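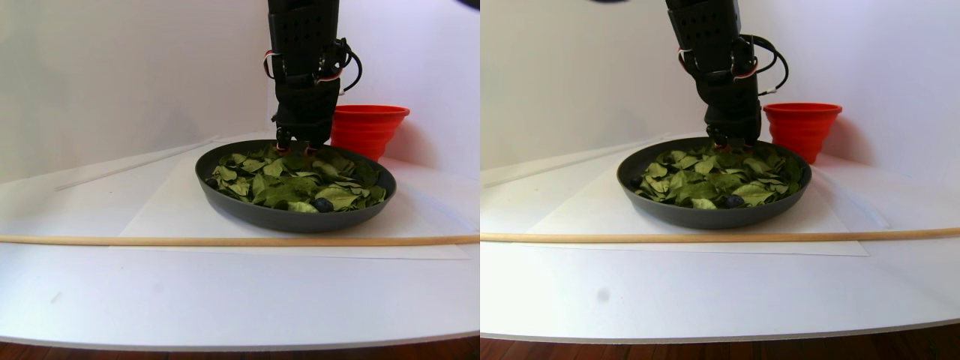 Green leaves in a round gray pan.

So November is when I get serious about tea again. All summer I live on iced coffee, and then one Sunday the kitchen floor is freezing and I'm digging behind the pasta for the good tin.

I blame my old neighbor Bernardo Brandão. When I lived in Trerkton he used to knock on my door at the worst possible times with a thermos of lemon verbena, and he would not leave until I'd had a cup. I was a teabag person back then (the dusty kind, 12 for a dollar) and I had no idea you could just pick something off a bush and pour hot water on it!

These days I grow three kinds on the balcony - mint, lemon balm and a very sulky sage. The mint is fine. The mint would survive anything. The lemon balm got leggy in August and I cut it way back, and it came back bushier, so do that if yours is flopping over.

For drying I just spread the leaves out somewhere airy and leave them alone. I used to use the oven and every batch ended up tasting like hay. Smaller leaves are ready sooner, so I check them in the morning and pull out the crisp ones.

My current mug is two parts lemon balm, one part mint and a spoon of honey from the shop in Calado. My sister says it tastes like toothpaste. She's getting a jar of it for Christmas anyway.

Next up is rose hips, if I can find some before the birds do.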